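# In Praise of the Good Box

My grandmother kept buttons in a cough drop tin, letters in a chocolate box, and her passport in something that had once held a dozen linen handkerchiefs. When she died it took my cousins and me most of a March to go through the closets, and what I remember best from those weeks is the lids. Lids that stuck, lids that sighed, one that had been held on with the same rubber band for so long that the band had turned into a sort of brown crust and come away in our fingers.

I have been thinking about those closets because our town, Brolton, is once again talking about throwing things out. The new collection rules ask every household to flatten its cardboard and set it at the curb, and there's a chart on the back of the water bill with a cheerful drawing of a box being stepped on. I have no quarrel with recycling. I rinse my jars and I peel off the labels when I have the patience for it. But I do feel that something is being lost when the first thing we're taught to do with a box is to step on it, and I'd like to put in a word for keeping the good ones.

By a good box I mean one with a bottom that doesn't sag and sides that meet at the corners. You know it when you pick it up. My neighbor Dimas Chong, who taught shop at the high school for longer than he cares to say, claims he can tell from the sound it makes when you set it down on a table, and I believe him, though I've never been able to hear it myself. He has fishing lures in a shirt box and his late wife's recipes in a boot box, and the recipes are filed by who gave them to her, so that if you want the lemon bars you have to remember they came from the dentist's sister.

People will tell you that this is clutter, and that there are whole stores now for the purpose of storing things. I've been to one. I went to Kakakhel, out past the feed mill, and walked up and down an aisle of clear plastic bins stacked to the ceiling, and a very kind young man asked me what I was hoping to contain. I couldn't answer him! I had come in for a place to put my seed packets, and I drove home with nothing and put them in a tea box I'd had in the pantry the whole time. It has a flap that tucks in, and it fits on the windowsill, and every time I open it there is still a little smell of tea.

I suppose what I like is that a kept box has been two things. It carried something to you once, across a counter or through the mail, often from a person who had gone to some trouble over it, and then it stayed on and found other work around the house. A plastic bin has only ever been a bin, and I don't hold that against it, but I can't get fond of it either. 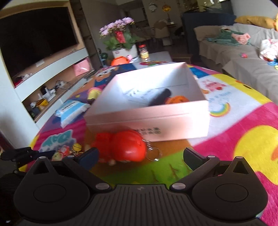
*Volume 60, Number 4*

Laiba Paracha, who edits these pages and is far tidier than I am, wrote in the margin of my first draft, "But where does it stop?" It's a fair question. I knew a man who kept every box he had ever been handed, and his dining room had to be entered sideways, and I wouldn't wish that on anyone. My own rule, which I came to late and break often, is that a box may stay if I can say what's in it without looking. If I have to lift the lid to find out, then it's time to sort through it, and if it's empty and has been empty since last winter, well, out it goes to the curb with the rest.

Children seem to understand all this without any rule. Give a child a small box with a lid and by suppertime there will be a stone in it, and a bit of string, and perhaps something that used to be alive, and woe to the grown-up who tips it out. My granddaughter has one under her bed that I'm not permitted to open. I have been told there is a key, although the box has no lock.

So flatten the big brown ones, by all means, and the ones that came with a blender in them. But before you put your foot down, turn the nicer ones over once and try the lid. I still have the handkerchief box. It holds my own passport now, along with two spare keys to a house we sold years ago, and I couldn't tell you why I keep those.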